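2016-01-10
Bench 2, block set, surface and storage check

Carried on from the May list, which still had four open lines. Ainhoa Nieto asked for the block set to be gone over before it goes to Romaniuk, so most of the day went on that and on the board.

Board first. Light wooden one, sits straight on the blue perforated table. Checked with the steel straightedge along both long sides and both diagonals. No light under the edge except at the near right corner, where a strip of paper goes in and a business card doesn't. Good enough for cubes and cylinders. I would not trust it for anything that has to roll in a straight line. Wiped with a damp cloth, left on its edge for 112 minutes, checked again, no change. Grestero oil has not been used on it and should not be – it leaves the faces slick and the friction numbers go off.

Blocks. Every piece washed in warm water with a drop of dish soap, dried on a towel, then weighed. Full set in the tray came to 1584 g including the tray. The tray alone is 168 g. Individual weights are on the sheet in the drawer, not copied here.

Notes by shape:

Cubes – edges fine. One had a burr on a bottom edge, taken off with 400 paper, two strokes.

Cylinders – end faces sanded flat on glass. They stand without rocking now. On their sides they still creep toward the near right corner of the board if the table is bumped, same corner as above, so I put that down to the board.

Triangular prisms – no work needed. Sloped faces pick up fingerprints more than anything else in the set. Handle by the ends.

Hearts – the yellow ones are the nuisance. Rounded lobes give very little to stand on, and they tip when a neighbor is pulled away. Parked up against another block they stay put. Yolanda Miranda suggested a flat on the underside. I would rather leave the shape alone and change how we set them out.

Stars – six points, lie flat, never move. Paint on the tips is the weak spot, check again next round.

Layout. Old practice was to spread everything evenly over the board, which used up all the clear space. Tried a packed group at the upper left instead, blocks close together, with the middle of the board kept for the piece in use. Tall or unstable pieces at the back, a standing cylinder in front. The star can go down the left side by itself. Resetting by hand is quicker this way and the hearts fell over less. Did not time it, should do that.

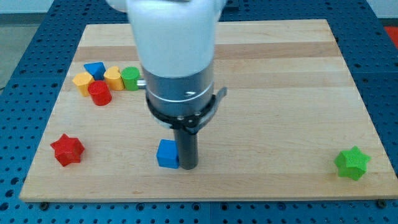 Fig. 1. Packed layout, upper left. Red star near left edge, blue cube in the lower middle.

Gaps within the group are uneven and I left them so. Tried lining them up against a ruler and it made no difference except to the person doing it.

Storage. The Flono bin is too deep, small pieces end up at the bottom and the paint rubs. Moving to the shallow Pleseck tray with a felt liner, one layer only. Lid does not close over a heart standing up, lay them flat.

Open:
– near right corner of board, shim or plane? Ask Ainhoa
– touch-up paint, red and yellow, the yellow we have is too green
– time the reset, old layout against new
– new label for the drawer sheet, Yolanda has the label printer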